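Vomau work mat, large, dark gray
Reviewed 31 May 2022

I've had this mat on the table since January, and I'm still pleased with it. It lies flat, and the corners haven't curled.
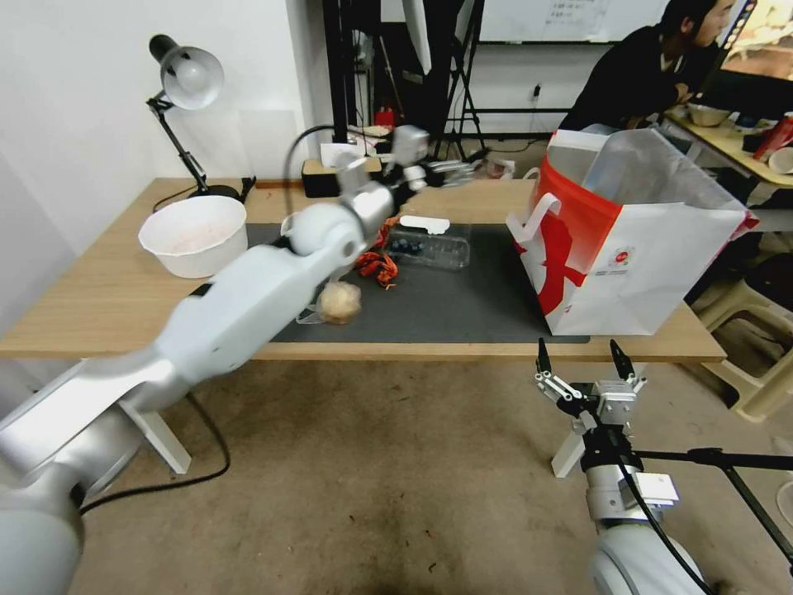

Lunch is my real test, I'm afraid. I eat at the table most days, and crumbs show up fast on the gray. A bun still in its plastic and a few blueberries are no trouble at all, but crawfish - well, that's a wipe-down with dish soap.

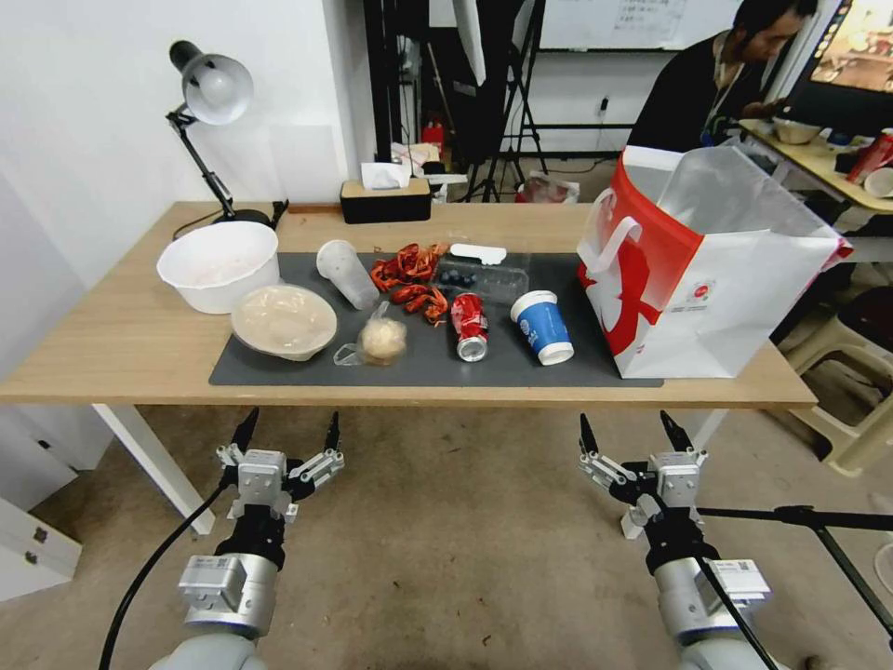
The smell took two goes to shift. I paid $24, and Skye Leckie has ordered the smaller one for her desk. Four stars from me!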